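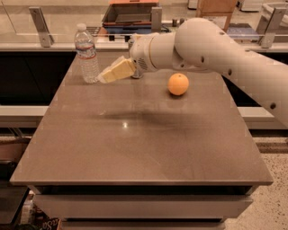 Notes on the table, 12/09/2022

The old dining table went to Tutley in December of last year and I put off replacing it. The new one came from Prembridge, has a gray-brown top that looks like stone, and cost 1,988 including delivery. Merkeo had a similar size for 3,828, with a glossier finish I didn't want.

The surface is matte with a faint sheen. Overhead light doesn't bother me at breakfast, though crumbs of pale cheese show up more than I expected. Orange juice wipes off with a damp cloth if I get to it within the hour. I haven't tested longer.

Routine so far: wipe after each meal, mild soap every 4 days, no vinegar. Cold bottles get a coaster – the top is rated for it, but the rings annoy me. Fruit can sit directly on the surface. Butter can't, after the first week.

Two things still to do. The near left leg needs a felt pad, and the level reads slightly low toward the window. I have shims from the Mihăilă shelf kit and will try those first.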